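4.3 Cloth handling trials

The Clircombe hand-held gripper was compared with the older Stuvside unit on fabric tasks. Each was used for 20 grasps on a fleece cloth laid over bedding, with the wrist camera logging at 18 frames per second. Flat finger pads were fitted throughout. The Stuvside unit tended to lift the bedding along with the cloth, and its pads were re-glued twice. Closing force was not measured. Logs were trimmed to 400 frames per grasp before labelling. 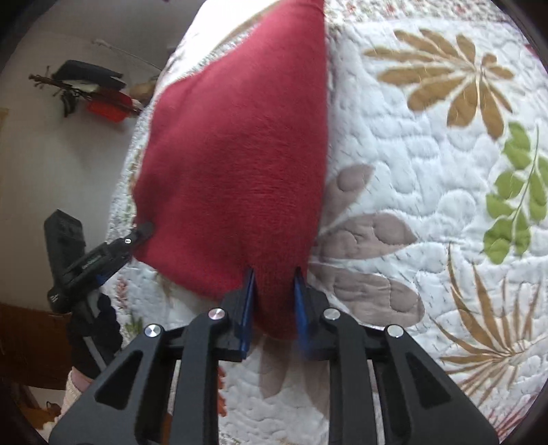 Figure 7. Red fleece pinched between the blue finger pads, second gripper at left.

Two-handed folds are covered in 4.4.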